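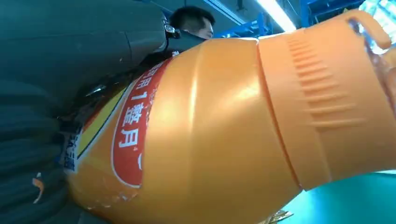 My skin, my showers and a very slow lesson

If you've been reading along since the spring you'll know I have complained about dry, itchy skin more than any grown woman should. Shins, elbows, the backs of my hands, that one spot between my shoulder blades that you need a door frame to reach. I kept buying richer and richer creams and I kept scratching, and it took my friend Dela Sulemana (she's patient with me, bless her) to ask how hot I run my shower.

Well. Very hot, is the answer. Lobster hot, for 19 minutes, which I know because I finally timed one on a Saturday and was a bit ashamed of myself.
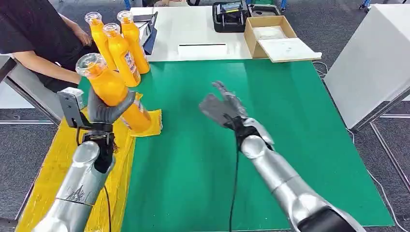
Orange bottle, clear cap.

So I turned it down. The first week was miserable and I won't pretend I enjoyed a single lukewarm minute of it, but I got down to six or seven minutes and started putting moisturizer on while I was still damp, before I'd even found my slippers. I also stopped soaping my arms and legs every day. Just the bits that need it! My mother would be horrified, but my shins have stopped looking like an old map.

The cream I'm using now is the plain one from Garnar, the little shop over in Marov next to the shoe repair place. No scent, no shimmer, comes in a big tub that I've had going for around 13 weeks. I had a lovely rose one before that and I miss the smell terribly, but my hands stung every time I used it and I think I was just being stubborn.

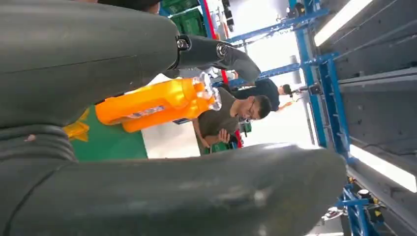
Orange bottle between gripper fingers

A few of you from the walking group asked about faces, so here goes. I wash mine once a day, at night, and in the morning I only splash it with cool water and put sunscreen on. Natnael Nigatu told me on the hill last week that he's never used anything on his face in his life, and he has the skin of a baby, so take all of this with a pinch of salt. Some people are lucky.

If yours is cracked or bleeding, or keeping you up at night, please go and see a doctor about it and don't wait as long as I did. Next time I want to talk about lips, and wool socks, which I have opinions on.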